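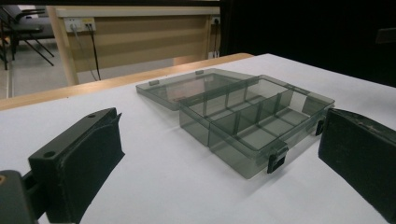 Teaching the grip: a student club and its 2174 recordings

The robotics club at Wattimena Technical College meets in a classroom that is used for drafting in the mornings. By late afternoon the long tables are free, and the members spend two or three hours doing small jobs with a pair of black fingers on a handle. They open boxes, close boxes, put lids on jars and move pens from one tray to another. Each attempt is recorded and given a label.

The work is the club's entry in the Iditus Challenge, a student competition in household handling tasks. Teams are told the tasks in October and have until the following winter to train a robot arm to do them. On the day, the arm works alone and the students have to stand behind a line.

Wattimena's club has 28 members, most of them in their first or second year. Few had programmed anything larger than a class assignment when they joined. The club does not ask for experience, but it does ask new members to spend their first month recording before they touch the code.

That month can be dull. A member holds the gripper, does the job slowly, puts everything back and does it again from a slightly different angle. By 10 March 2026 the club had 2174 usable recordings. It had thrown out a good many more, usually when a hand had strayed into view or the object had slid off the table.

The job giving the most trouble is the compartment organizer, a clear, smoke-grey plastic box with a hinged lid and two black latches on the front. The competition version asks the arm to undo both latches, fold the lid right back and leave the tray where it was. People do this without thinking. The arm has to find the edge of a box it can partly see through, and on a white tabletop the walls of the cells overlap and reflect one another. In early trials it often closed its fingers on a divider when it was meant to take the outer wall.

The students tried several fixes. Dimming the lights made things worse. Recording the box at more angles helped, and so did going back to the fingers themselves. The club prints the finger blocks on campus and fits a textured pad to each inner face. The current design, the third, is called Drikura. It is chunkier than the first two, and the members say it is easier to line up with a thin wall.

Software is handled by a smaller group, which trains a new version of the model every second week. The last one opened the organizer in 18 tries out of 28. The members would like a better figure before they go to Trornamlow for the regional round, where the tables, the lighting and possibly the box will be different from their own.

Until then the recording continues. The next batch will be done with the box already open, so the arm can learn to shut it.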